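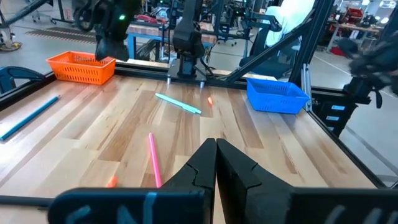

1 はじめに

この報告書は、前期の「課題研究」の授業で行なった調査の結果をまとめたものです。テーマは「留学生は講義のノートを何語で書いているか」です。

私は日本に来る前、母国の大学でも講義のノートを手で書いていました。そのときは、何語で書くかという問題を考えたことがありませんでした。先生が話すことばと、自分が書くことばが同じだったからです。日本の大学に入ってから、自分のノートを後で読み返すと、一つの行の中に日本語と母語と英語が混ざっていることに気がつきました。漢字が間に合わないところはひらがなになり、ひらがなも間に合わないところは母語の略語になっていました。試験の前に読むと、自分が書いた字なのに意味が分からない箇所もありました。

このことを寮の友人に話すと、同じ経験があるという人と、まったくないという人がいました。その違いがどこから来るのかを知りたいと思い、このテーマを選びました。

2 調査の方法

調査は二つの部分に分かれています。一つはアンケート、もう一つはノートの実物を見せてもらう調査です。

アンケートは、学内の掲示板と、Trevard寮とGirnon寮の連絡網を使って配りました。質問は日本語と英語の両方で書きました。最初の案では、質問の日本語が硬すぎて意味が取りにくいという意見が出ましたので、配る前に文を短くしました。たとえば「筆記に際して使用する言語」という言い方は「ノートを書くときのことば」に直しました。回答は132件集まりました。同じ人が二度送ったと思われるものは、集計の前に一つにまとめてあります。132件はまとめた後の数です。

ノートの実物は、アンケートの最後に「見せてもよい」と答えた人の中から、専攻が重ならないように選んでお願いしました。コピーは取らず、その場で見て、私たちが決めた記号で記録しました。個人の感想や、講義と関係のない落書きは記録していません。

記録の整理にはRuneoという表計算のソフトを使いました。メンバー全員のパソコンに入っていたものを選んだだけで、特別な理由はありません。ただし、漢字の並べ替えが思った順番にならず、途中から読みがなの列を別に作ることになりました。これから同じような整理をする人は、最初から読みがなの列を作っておくほうがよいと思います。

3 アンケートの結果

いちばん多かった答えは「日本語と母語を混ぜて書く」でした。次が「ほとんど日本語で書く」で、「ほとんど母語で書く」と答えた人は少数でした。

私たちは調査の前に、日本にいる期間が長い人ほど日本語で書くだろうと予想していました。この予想は半分だけ当たりました。来日して間もない人に母語が多いことは予想の通りでしたが、長く住んでいる人の中にも、混ぜて書く人がかなりいました。自由記述の欄を読むと、その人たちは、日本語で書けないから混ぜているわけではないようです。次のような記述がありました。

「専門用語は日本語、自分の考えは母語で書く。後で読むとき、先生の話と自分の考えがすぐに区別できる。」

「漢字は画数が多いので、急いでいるときは母語のほうが速い。でも漢字のほうが場所を取らない。」

「板書は日本語のまま写す。口で言ったことは母語で書く。」

一つ目の記述は、私にはとても意外でした。私はことばが混ざることを失敗だと思っていましたが、この人はそれを道具として使っています。

色についての質問も入れました。何色かのペンを使い分ける人は、ことばも使い分ける傾向があるのではないかと考えたからです。しかし、集計してみると、はっきりした関係は見つかりませんでした。色をよく使う人の中にも、全部日本語で書く人がいました。この質問は「色を使いますか」という聞き方が広すぎたと思います。下線だけの人と、文字そのものの色を変える人が、同じ答えの中に入ってしまいました。

4 ノートの実物から分かったこと

実物を見ると、本人の答えとノートの中身が違うことがありました。「ほとんど日本語」と答えた人のノートでも、矢印の横や欄外に母語の短い語がよく出てきました。本人にそれを伝えると、書いたことを覚えていないという返事でした。短い語は無意識に書いているのかもしれません。

母語がよく出てくる場所は、主に次の3か所でした。

・接続を表すところ(「だから」「しかし」などに当たる語)
・講義の内容についての疑問
・次の週までにすること

接続のことばに母語が多い理由について、グループの中で話し合いました。接続のことばは内容語より短く、聞いたと同時に頭の中で処理されるので、書くときにいちばん慣れたことばが出るのではないか、という意見がありました。これは私たちの推測で、今回の調査だけでは確かめられません。

また、数字の読み方に関係すると思われる書き間違いもありました。「万」の位で桁がずれているもので、2冊のノートで見つかりました。どちらも経済の講義のノートです。母語に「万」という単位がない人にとって、大きい数を聞きながら書くことは、今でも難しい作業だと思います。私も同じ間違いをします。

5 時間がたった後の読みやすさ

後半の調査では、協力してくれた人に、一か月以上前のノートを自分で読んでもらい、分からないところに付箋を貼ってもらいました。場所は図書館のKaushik閲覧室の奥の机を借りました。この部屋は午後4時から学習相談に使われますので、その前に終わるように時間を決めました。

付箋が多かったのは、ことばが混ざっている行よりも、主語がない行でした。何について書いているかが書かれていないと、何語であっても、後で分からなくなります。反対に、ことばが混ざっていても、講義の題と小さい見出しがある頁には、付箋があまり貼られませんでした。

漢字をひらがなで書いた語については、意見が分かれました。同じ音の語が多いので困るという人と、前後を読めば分かるという人がいました。漢字を使う国から来た人は、前者が多かったように思います。ただし人数が少ないので、結論として書くことはできません。

6 反省点

第一に、比べる相手がいませんでした。日本語を母語とする学生のノートを同じ方法で見ていないので、主語のない行が留学生に特有のものかどうか分かりません。発表会のときにも、この点を質問されました。

第二に、記録の記号が途中で変わりました。はじめは英語の専門用語を「母語以外」に入れていましたが、英語が母語の人のノートを見たときに、この分け方が合わないことに気がつきました。前に記録した分は書き直しましたが、実物はもう返してありましたので、判断できなかった語が残っています。それらの語は集計から外しました。

第三に、タブレットでノートを取る人を対象に入れませんでした。アンケートの自由記述には「手では書かない」という答えもあり、入れておけばよかったと思っています。

7 まとめと今後の予定

留学生のノートでは、日本語と母語を混ぜることが普通に行なわれていました。その中には、速さのためのものと、内容を区別するためのものの2種類がありました。後で読み返すときの分かりにくさは、ことばの混ざり方よりも、見出しや主語があるかどうかに関係しているようでした。

後期には、タブレットを使う学生と、日本語を母語とする学生にも協力をお願いする予定です。アンケートの色に関する質問は作り直します。日程は10月の始めに、両方の寮の掲示板でお知らせします。

私自身は、この調査の後、頁のいちばん上に講義の題を書くようになりました。接続のことばは、今も母語のままです。

付記
アンケートの質問文(日本語版と英語版)は、報告書の別冊に入れました。ノートを見せてくださった皆さんに感謝いたします。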